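Chapter 5
Who Gets to Be Famous, and Who Writes It Down

14 August 2018
By Amber Mulder

Start with a small story. A singer called Skeveo posts a picture of her breakfast. Toast, one egg. Before lunch it's on a dozen gossip sites, each with its own headline, most with the same two sentences in a different order. No reporter called her. No reporter called anyone. The post was the press release and the interview and the photo shoot, all in one go.

This chapter is about that - the celebrity item. Short, fast, cheap to make. You read hundreds of them a year and probably couldn't name the writer of one.

Some terms first. An "item" is a piece of celebrity news under 100 words or so long, usually built on one post or one picture. A "round-up" strings items together. A "profile" is the long one, with a sit-down interview, and it costs real money. Keep the three apart, students mix them up every year and then the essays go wrong.

Older books (the first edition of this one too) treat the gossip column as the parent of the item. Partly true. The columnist had a name and a phone and a table at the right restaurant. She traded favors. Print this, hold that. The item writer has none of it. What the item writer has is a feed, a deadline and a quota. Gerrit Van den Broek wrote for Vastitz for two years and told me his target was 5 items before noon. He met one celebrity in that time, in an elevator. Didn't get a quote.
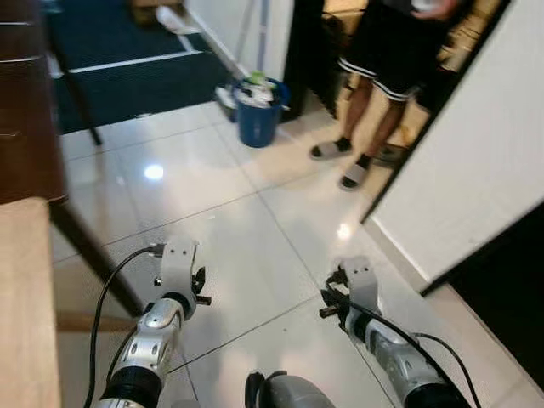
So what does speed do to the writing? First, the verbs. Stars "step out," "show off," "kick back," "open up." Second, the mood comes from the writer, since the post hardly ever gives one. A smile turns into "glowing," a plain coat into "hiding from the world." Try it yourself with something that has no star in it at all. Two silver-and-black robotic arms reaching toward a glossy white tiled floor: write it up as an item and you'll have them "reunited" by line one and "inseperable" by line two, a feud by the afternoon. None of that is in the picture. It's in the form. Section 5.2 goes through real headlines this way, verb by verb.

Then there's the money side. Most sites in our sample get paid by the page view, so an item that takes ten minutes and gets a fair crowd beats a profile that takes a month and gets a big one. Mertens, the publisher we look at in section 5.3, dropped profiles completely one March and brought them back later under a different name, with a sponsor. The staff memo is reprinted at the end of the chapter. Read it before class, not during.

And the stars? They learned the form too. By now plenty of posts are written to be lifted - one clear mood, one prop, one friend tagged. Hevo, a management company, hands new clients a sheet of sample captions. We got hold of a copy. It's dull reading and it explains a lot.

Things to watch for as you read:

Who is the source? If it's the star's own account, say so in your notes.

What did the writer add? Underline it. Adjectives mostly.

What's missing? Tour dates canceled, a lawsuit, a record that didnt sell. Items go quiet on these, or tuck them into the first half of a sentence and hurry on to the party.

One warning on the fan archives. They're great, better kept than most newspaper files, but they belong to fans and bad news tends to drop out. Check dates against a second source.

5.1 The Post as Press Release

We begin with the breakfast picture again, this time with all the headlines laid out in the order they went up.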